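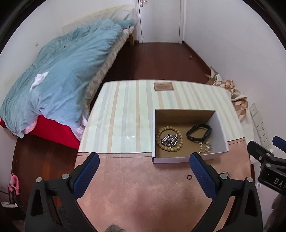

Harpreet Paquette reckons you can't advertise for a drummer any more without getting 223 emails from people who own a laptop, and that the last call we put out for the Nullwood record proved it. Fair enough. I would still like to try, so please read the whole of this before you write.

Nullwood is making a second album. The working title is Oral, which half of us dislike and which will probably stick. It needs players and voices, and it needs them from September. I have read a great many of these calls over the years and most promise a journey. I can't promise one. What we have is a set of songs, a room at Brunby with decent heating, and a small pot of money.

What we are looking for

A drummer who can play quietly. Everyone who applies says they can play quietly. Please send a recording that shows it, made in one take, with no editing. Brushes are fine. If your only example is a rock band with the faders pulled down, we will be able to tell.

A cellist or viola player for 3 of the songs. You'll need to read music, though some of the parts are still just chords and a hummed line. You will be asked what you think of them. Be as rude as you like.

Singers for the group pieces, 20 in all. No solo experience wanted and no choir training needed, though I won't turn you away for having it. These pieces are sung in unison for the most part, in a low, plain voice. If you have been told you have "a big voice", this may not be for you.

What we pay

The drummer and the string player get a day fee, agreed in writing before the first session, plus travel. The singers get travel, a hot meal and a copy of the record. I know what that sounds like. I've sung for a sandwich myself and came away annoyed, so the group sessions are kept to a single afternoon, and nobody will be asked to "just stay on for one more". If you can't afford to give up an afternoon, don't. We will think no less of you.

There is no exposure on offer. The first album sold 71 copies on cassette and I gave away several more.

How it will sound

Slow, mainly. The songs are about houses and the people who used to live in them. One reviewer called the first record healing, and I have no idea who was healed. Min-kyu Um is recording and mixing, and has firm views about microphones and very few about anything else. We play together in the room. There will be no click track, so anyone who has only ever recorded to a click should say so when they write.

The record will come out on Stavby, provided they like it when it's finished. They have been encouraging, but encouraging isn't a contract, and I'm not going to pretend otherwise to get you through the door.

How to apply

Write to the Nullwood address on the Stavby contact page and put the part you want in the subject line. Tell us where you live, which afternoons you are free, and one record you think is overrated. Send a link to a recording if you are a drummer or string player. Singers needn't send anything except the email.

Please don't send a biography written in the third person, a list of followers or a press photograph.

We'll reply to everybody, yes or no, by the end of September. Auditions are at Brunby from 3 in the afternoon. There are stairs up to the room, so tell us if that is a problem and we'll hear you on the ground floor.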